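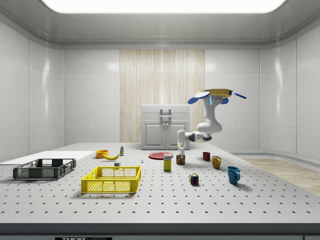

Fig. 1. Simulated cell, gripper over the food can.

Latik – teleoperated demos, progress report to Sterken
02/07/2018

Short one this time, we're mid-collection and the full write-up comes with the June numbers.

Status: on track for demos, behind on training. Sim cell is finished as far as we're concerned. Ceiling-mounted arm, two-finger gripper, table with the hole grid, two baskets, the usual household objects. Object set is frozen from this report on. No more additions please, every new mesh costs us a round of contact tuning.

Demos. Target for this phase is 200 accepted. We have 47. Sounds low but most of the period went on the controller mapping, see below, and the rate is much better now. Only counting demos where the operator finished the task without a reset. Operators drive the arm by hand controller, gripper on the trigger, everything logged – joint positions, gripper command, object poses, both views.

Tasks so far:
- can to yellow basket
- banana to plate
- cube to dark gray basket
- mug to plate, any mug (barely started)

Controller mapping. First version moved the wrist one to one with the hand and people overshot on every approach. Now scaled down when the clutch button is held. Operators like it. Also swapped the rotation axes becuase left and right felt backwards with the arm coming down from the ceiling. Old recordings were made with the old axes, we are converting them, not throwing them out.

Mugs are the problem. Handle grasps slip in the simulator and rim grasps depend alot on which way the operator comes in. Three people, three styles, and the policy averages them into something that closes on air. Plan is to write a one page grasp guide and re-record. Would rather lose a few days than train on mixed styles again.
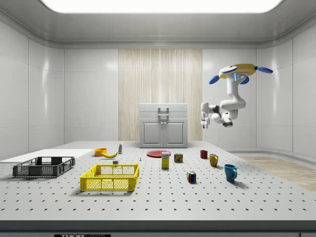 Fig. 2. Same cell, another view of the table, arm held high toward the back right.

Training. First policy trained on the can task only. Out of 15 test rollouts it completed 2. Not a result, just says the pipeline runs end to end. Failures are nearly all at the descent, it hovers and drifts. We think the operators pause there to line up and the model has learned the pause. Trimming idle steps next, then retrain on the same data before adding any.

Budget. Saengthong invoice for the hand controllers is paid. Statetti compute is under plan, no training runs to speak of until now, expect it to catch up quickly. Request: can we move the unspent travel line into operator hours? Need a yes or no before we book the next block. Same total, no change to the end date.

Risks
- physics step is still too coarse for thin edges, the plate sometimes sinks when pressed
- operator fatigue, quality drops late in long sessions, we now cap them
- log files bigger than planned, storage ok for this phase only

Next
- grasp guide, mug re-recording
- idle trimming + retrain on can task
- finish conversion of old axis recordings
- first look at camera-only input, no object poses

Demo replays are in the shared folder, same place as before. Ignore the ones marked old_axes until the conversion is done – they will play back mirrored.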